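Chapter 7
When Two Systems Claim to Talk to Each Other

What this chapter covers
Why "integration" is a weak word
What passes between a shop system and a help desk
Field mapping, and where it goes wrong
Duplicates, retries and the order of events
Questions to put to a supplier before you sign

Software is sold with a page of logos. The logos belong to other products, and the page is headed "Integrations" or "Works with". A buyer glances down it, finds the names of the tools already in use, and ticks a line on the shopping list. Months later someone in the office is copying delivery addresses from one window to another by hand, and the logo is still on the page.

You should read such pages with some suspicion. The claim that product A integrates with product B may mean that every change in one shows up in the other within seconds. It may also mean that A can produce a file which B, on a good day, will accept. Both are sold under the same word.

7.1 A running case

Trilholm sells laboratory supplies to schools and small colleges. Its orders live in a stock and order system called Kerano. Its customer messages live in a help desk called Badex. The two are joined by a connector from a third firm, Shabalala, which neither of the other two suppliers will support. Keep that last point in mind, as it matters more than anything in the sales material.

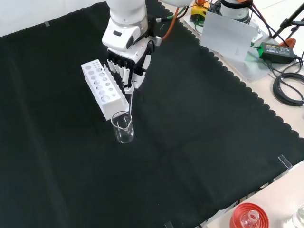 Figure 7.1 A glass stirring rod held in a small beaker, with a test-tube rack behind.

Trilholm was told that the connector would "bring full order history into every conversation". What it brings is the order number, the order date, the total and a status. It doesn't bring the list of items. A teacher who writes to ask whether the second rack on an order has been sent will get an answer only after somebody opens Kerano and looks.

Was the claim false? The supplier would say that an order number and a status are a history of a sort. This is the usual quarrel, and you will seldom win it after the contract is signed.

7.2 One way or two

The first thing to find out is the direction of travel. In a one-way link, Kerano sends and Badex receives. If an agent corrects a phone number in Badex, the correction stays there, and the next update from Kerano may wipe it out. In a two-way link both sides can write, and you then need a rule for what happens when they disagree.

"The latest change wins" is the rule most often offered. It sounds fair. It depends on both systems having clocks that agree, and on both recording when a change was made as opposed to when it was received. Ask about this. A vague reply is a reply.

7.3 Fields that look alike

Mapping means telling the connector which box in one system feeds which box in the other. The setup screen makes it look like joining dots. The trouble lies in boxes that share a name and hold different things. In Kerano, "customer" is the school that pays. In Badex, "customer" is whoever sent the message, and one school may have a dozen of them.
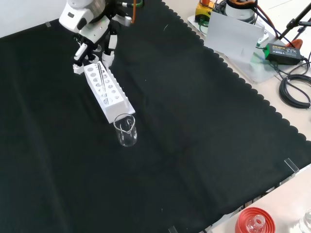

Figure 7.2 White test-tube rack with holes of two sizes.

Length is another trap. Trilholm's product notes ran to 300 characters in Kerano. The connector passed on the first 135 and dropped the remainder without a warning. The log recorded each of these transfers as a success, and in the connector's own terms each one was.

7.4 How often is "live"?

The connector was described as live. It checks for changes every 5 minutes, and after a failed attempt it waits 30 minutes before trying again. For most of Trilholm's messages that is good enough. For a customer who cancels an order and writes in straight away, it isn't, and the agent will be looking at an old status with no sign that it is old.

Retries bring a further problem. If the first attempt did get through and only the receipt was lost, the second attempt may create the same ticket again. A well-made connector gives each event its own identifier and ignores repeats. Plenty of connectors don't, and their makers rarely mention it unless asked.

Before you read on

Take one link between two systems that you use at work or college. Write down what you believe it transfers, in which direction and how quickly. Then change a single record and watch what arrives at the other end. Keep your notes, as you will need them for the exercise in section 7.6.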